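멈추지 않은 손

빨래하는 로봇이 세탁기 문을 잡고 놓지 않았던 저녁에 대하여

나는 한국어로 글을 쓴 지 오래되지 않았습니다. 그래서 기술 이야기를 쓸 때는 짧은 문장을 고르고, 모르는 단어는 두 번 확인합니다. 이번 글에서도 그렇게 했습니다. 사고에 대한 글은 단어 하나가 틀리면 누군가에게 억울한 일이 될 수 있기 때문입니다.

쿠담(Kutham)은 집안일을 하는 로봇을 시험하는 작은 회사입니다. 강변의 낡은 건물 2층을 쓰고 있습니다. 이 회사의 로봇 이름은 파모(Pamo)입니다. 파모는 바퀴가 달린 몸통에 팔이 하나 있고, 그 끝에 두 손가락 그리퍼가 있습니다. 일은 세탁기에서 빨래를 꺼내 바구니에 담는 것입니다. 말로 하면 아주 쉬운 일입니다.

11월 초에 파모는 그 쉬운 일을 하다가 세탁기 문의 경첩을 휘게 하였습니다. 다친 사람은 없습니다. 그러나 비상 정지 버튼을 누른 뒤에도 로봇의 손은 문을 계속 잡고 있었고, 옆에 있던 직원은 문과 팔 사이에 손을 넣으려고 하였습니다. 회사가 이 사건을 심각하게 본 이유는 휜 경첩보다 그 직원의 손이었습니다.

나는 사건 기록을 읽는 것을 허락받았습니다. 표지에는 2019-11-05라고 적혀 있었습니다. 기록은 16쪽이고, 그중 절반은 숫자로 된 표였습니다. 아래 내용은 그 기록과 시험실에서 들은 설명을 합친 것입니다.

그날은 231번째 시험이었습니다. 앞의 시험들에서 문을 여는 동작은 대체로 잘 되었습니다. 파모는 문의 가장자리를 손가락으로 잡고, 원을 그리며 팔을 뒤로 당깁니다. 이 원의 크기는 경첩의 위치에서 계산합니다. 경첩의 위치는 손목에 있는 작은 카메라로 봅니다.

문제는 세탁기가 전날과 같은 자리에 없었다는 것입니다. 누군가 청소를 하면서 세탁기를 옆으로 조금 밀었습니다. 사람의 눈에는 거의 보이지 않는 차이였습니다. 파모는 시험을 시작할 때 위치를 다시 재야 하지만, 그 주에는 시간을 줄이려고 재는 단계를 꺼 두었습니다. 설정 파일에 한 줄을 고친 것이고, 고친 사람은 나중에 되돌리려고 메모도 남겼습니다. 메모는 다른 컴퓨터에 있었습니다.

그래서 파모는 전날의 경첩을 중심으로 원을 그렸습니다. 문은 오늘의 경첩을 중심으로 돌았습니다. 처음에는 두 원이 거의 같습니다. 문이 많이 열릴수록 두 원은 서로 멀어지고, 그 차이는 전부 힘이 되어 경첩으로 갑니다.

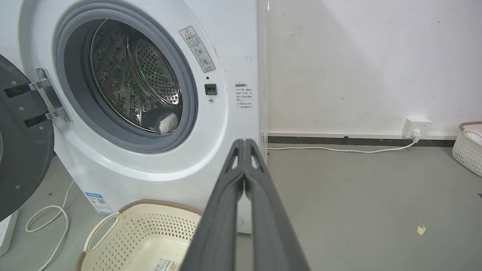 힘 센서는 이 변화를 알고 있었습니다. 기록의 표를 보면 힘이 올라가기 시작한 때부터 정지까지 6초가 있습니다. 6초는 긴 시간입니다. 나는 시험실에서 시계를 보면서 6초를 세어 보았는데, 그 사이에 사람은 놀라고, 생각하고, 한 걸음 앞으로 나갈 수 있습니다.

로봇이 스스로 멈추지 않은 것은 기준값 때문입니다. 문의 고무 패킹은 처음 떨어질 때 세게 당겨야 합니다. 예전에 파모는 이 순간마다 힘이 너무 크다고 판단하여 멈추었고, 팀은 기준값을 올렸습니다. 올린 값은 문이 떨어지는 짧은 순간에만 필요한데, 동작이 끝날 때까지 그대로 적용되었습니다. 나는 이 부분을 읽을 때 공장에서 일하던 시절을 생각했습니다. 경보가 자주 울리면 사람들은 경보를 작게 만듭니다. 우리도 그렇게 하였고, 그때는 합리적인 결정이라고 믿었습니다.

결국 직원이 빨간 버튼을 눌렀습니다. 팔의 모터는 바로 멈추었고 브레이크가 걸렸습니다. 그리퍼는 열리지 않았습니다. 이것은 고장이 아니라 설계대로 된 것이었습니다. 무거운 물건이나 유리를 들고 있을 때 전원이 끊어지면서 손이 열리면 물건이 사람의 발 위로 떨어집니다. 그래서 전원이 없을 때 손은 마지막 상태를 유지합니다. 컵을 들고 있는 로봇에게는 옳은 규칙입니다.

그러나 문을 잡고 있는 로봇에게는 다른 결과가 나옵니다. 팔은 잠기고, 손은 닫혀 있고, 경첩은 휘어진 채로 힘을 받고 있습니다. 큰 용수철을 눌러서 묶어 놓은 것과 같습니다. 이때 직원은 문을 구하려고 손가락을 벌리려 하였습니다. 동료가 소리를 질러서 그는 손을 뺐습니다. 기록에는 이 장면이 한 문장으로만 있습니다. “작업자가 접근하였으나 접촉은 없었음.” 나는 이 문장이 너무 조용하다고 생각합니다.

문을 놓게 하는 데에는 시간이 더 걸렸습니다. 그리퍼에는 손으로 여는 나사가 있습니다. 그 나사는 손목의 안쪽에 있고, 그날의 자세에서는 문에 가려져 있었습니다. 설명서의 그림은 팔을 곧게 편 자세로만 그려져 있습니다. 팀은 세탁기를 먼저 움직여서 힘을 풀고, 그다음에 나사를 돌렸습니다. 세탁기를 움직이는 것이 맞는 순서였는지는 지금도 의견이 나뉩니다. 한 사람은 팔의 브레이크를 하나씩 푸는 것이 더 안전하다고 말했고, 다른 사람은 그러면 팔이 튕길 수 있다고 답했습니다.

쿠담은 외부 검토를 에체베리(Echeverri)라는 안전 자문 회사에 맡겼습니다. 검토자들은 시험실에서 2일을 보냈습니다. 그들이 첫 번째로 한 요청은 로봇을 켜지 말라는 것이었습니다. 대신 직원들에게 버튼을 누른 다음 무엇을 하는지 몸으로 보여 달라고 했습니다. 모두가 버튼은 빠르게 눌렀습니다. 그다음 동작은 사람마다 달랐습니다. 뒤로 가는 사람, 화면을 보는 사람, 로봇의 손을 만지는 사람이 있었습니다. 훈련 자료는 버튼을 누르는 곳에서 끝나 있었습니다.

검토 뒤에 바뀐 것은 다음과 같습니다. 위치를 재는 단계는 이제 설정 파일로 끌 수 없습니다. 높은 힘 기준값은 패킹이 떨어지는 구간에만 적용되고, 그 뒤에는 낮은 값으로 돌아갑니다. 문이나 서랍처럼 고정된 물건을 잡을 때에는, 비상 정지 전에 힘이 오르면 손이 먼저 조금 느슨해집니다. 그리고 정지한 로봇에게 가까이 가기 전에 힘 표시를 소리 내어 읽어야 합니다. 전원이 끊어져도 센서의 값이 보이도록 작은 배터리를 달았습니다.

손을 느슨하게 하는 규칙에는 반대도 있었습니다. 로봇은 자신이 잡은 것이 고정된 물건인지 아닌지를 틀릴 수 있습니다. 젖은 빨래가 문틈에 걸리면 그 빨래는 갑자기 고정된 물건이 됩니다. 팀은 이 경우를 따로 시험하고 있는데, 내가 방문했을 때 결과는 아직 없었습니다.

같은 종류의 로봇을 요양 시설의 세탁실에 넣으려는 계획도 있습니다. 시설의 이름은 파른사이드(Parnside)이고, 쿠담의 첫 손님이 될 곳입니다. 그곳의 담당자는 사건을 들은 뒤 계약을 취소하지 않았지만 날짜를 미루었습니다. 조건도 한 가지 붙였습니다. 로봇이 일하는 동안에는 세탁실의 문을 닫고, 입주자가 들어오면 로봇은 잡은 것을 놓고 물러나야 한다는 것입니다. “놓고”라는 말이 계약서에 들어간 것은 이번이 처음이라고 합니다.

나는 돌아오는 길에 집의 세탁기를 생각했습니다. 우리 집 세탁기도 문이 조금 뻑뻑하고, 나는 매번 무릎으로 본체를 누르면서 문을 당깁니다. 언제부터 그렇게 했는지 기억하지 못합니다. 파모의 팀에게 이 이야기를 메일로 보냈더니 한 엔지니어가 답장을 주었습니다. 무릎으로 누르는 힘이 얼마인지 재어 줄 수 있느냐는 질문이었습니다. 나는 체중계를 벽에 대고 한번 눌러 보기로 했습니다.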